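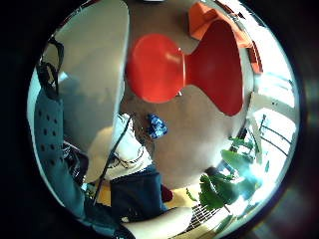 Slide 2: Color drift in molded plastic seating

Speaker notes, Esko Laaksonen. September 28, 2022.

Start with the complaint everybody in the room has handled: a replacement chair arrives and does not match the ones already on the floor. Same part number, same pigment code. Ask for hands before moving on.

Define the terms. Drift here means change in surface color under light, measured against a retained plaque kept in the dark. Gloss loss is a separate measurement and gets its own slide. The eye mixes the two up. A dull red reads as a pale red even when the pigment has not moved.

Slide 3: Test setup

Plaques were molded at Gruvard from one batch of polypropylene and exposed in the Kila cabinet for 2000 hours. Black panel temperature held constant. Readings taken on the Honkanen meter, specular component included, then repeated with it excluded. Do not read the table aloud. Point to the last column only.

Mention that the cabinet was down for 23 hours in August for a lamp change. Those hours are not counted in the total.

Slide 4: Reds and oranges

Organic reds split into two groups. The cheaper group shifted toward yellow early and then leveled off. The other group held until late in the run and then moved quickly. Pause here. A short test would rank them wrong.

Oranges are usually blends, so the two components fade at different rates and the hue moves as well as the depth. Pale grays showed little pigment change. What shift there was came from the resin yellowing underneath.

Slide 5: Stabilizer loading

Flirudora series, plaque 343. Higher loading delayed gloss loss but had no clear effect on hue. If asked about cost, refer to the handout.

Slide 6: What to put in a purchase spec

Ask for a retained plaque from the first batch. State the geometry of the meter. State the exposure hours and the allowed difference, for color and gloss separately.

Questions. Leave the table from slide 4 on the screen.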